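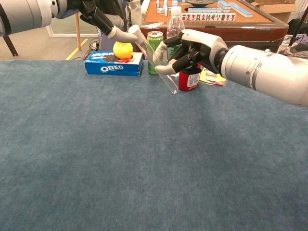 Household bits along the back, carpeted top in front.

Filed under: Home & Hobby > Set-up guides
4 min read

Section 3: Setting up your Ultwood dehumidifier

Right, you've got it out of the box, so let's get it running. I've set up three of these now (one at my own place in Rostley, two for my sister) and I still read the steps each time - it's quicker than guessing.

1. Stand the unit upright and leave it alone for 9 hours before you plug it in. I know, I was impatient too! The oil in the compressor needs to settle.

2. Pick a spot with a clear gap of 33 cm at the back and both sides. Mine lives on the landing, where the air moves nicely.

3. Slide the tank out, lift the little float with a finger and let it drop. If it sticks, take out the foam packing behind it.

Caution: don't run the unit with the float removed. The tank won't know when it's full and you'll have a soggy floor.

4. Push the tank back until it clicks, then plug straight into the wall. No extension leads, please.

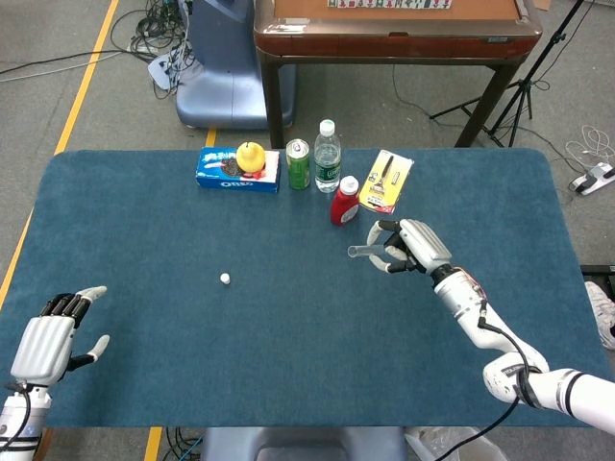 5. Hold the power button until the light goes green. The fan starts first and the compressor joins in a bit later, with a clunk that made me jump the first time.

6. Set the target. Out of the box it's on 70 per cent, and I'd bring that down to 55 for most rooms. Go lower only if you're drying washing.

Note: if you bought the Šimko drain hose as an extra, fit it now. It has to run downhill the whole way - even a small hump will stop the flow.

7. Close the doors and windows and give it a full day. The first tank fills fast in a damp house, so keep an eye on it.

If the display shows E4, the coil has iced up. Switch off, let it thaw, and try again in a warmer room. If E4 comes back, ring the Costatbridge service desk on extension 109 and have your serial number handy (it's on the sticker under the tank).

Dymphna Ó Conaill
Updated Mar 19, 2026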